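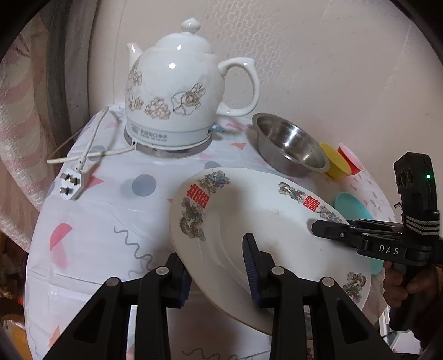

Get the pretty one, a Plumholm reader wrote back in January, you'll look at it more than you'll boil with it. We've come around. A kettle lives out in the open all day, so the looks count.

White ceramic with brownish-gold roses, domed lid, fat loop handle. Grandma territory, sure. Put it on a cloth full of pink triangles and gray squiggles and it perks right up. Old flowers, loud shapes. No matching set needed.

Practical stuff, quick. Ceramic is heavy, so lift one full before you buy. Check the cord too. Long ones wander all over a small table, and teh plug ends up next to your toast. Renaud, the secondhand place on the corner, had 13 electric kettles on the shelf when we went, most under $50. Dranex sells new ones for more than that and wraps them badly.

Cleaning: vinegar and water, half and half, leave it 5 minutes, rinse. Wipe the outside with a soft cloth, no scrubbers on the gold. Unplug it first obviously. And keep the base dry, it dosen't like puddles.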